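Print this page | E-mail this entry

Workshop notebook, 30/12/2024
K. Odoi

Came in to do one thing, which was decide whether the pale table gets another coat before it goes back to Wumbei. Left with an opinion on cutlery.

The top first. I have been rude about this board since it arrived, and I take some of it back. The grain runs long and wavy from side to side, and there is one darker figure in it, a stretched loop that narrows toward the right. Matte suits it. Gloss would make it look like a bowling alley.

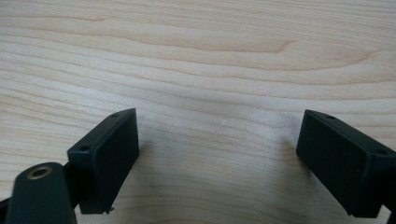
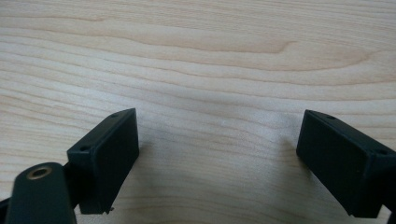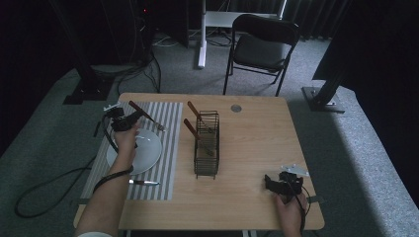
So, no third coat. Two of the Rikex, rubbed back with 2000 grit, and leave it alone. Olletti will say it wants wax. Olletti says that about everything, including the door.

Place setting: gray and white striped mat on the left, white plate on it, fork with a wooden handle, metal-handled knife. The two don't match and I mind more than I expected to. The black wire basket is fine in the middle. Wooden handles standing up in it look like somebody lives here.

To do:
- felt under the basket, wire will mark this finish by February
- ask Wumbei for a knife with a wooden handle (budget: up to 53, they will offer 17)
- corners: slightly rounded, leave them, stop fiddling
- find my good sanding block

Recent entries
Tudetti stool, leg no. 3 again
Where the clamps went
Drawer runners, a grievance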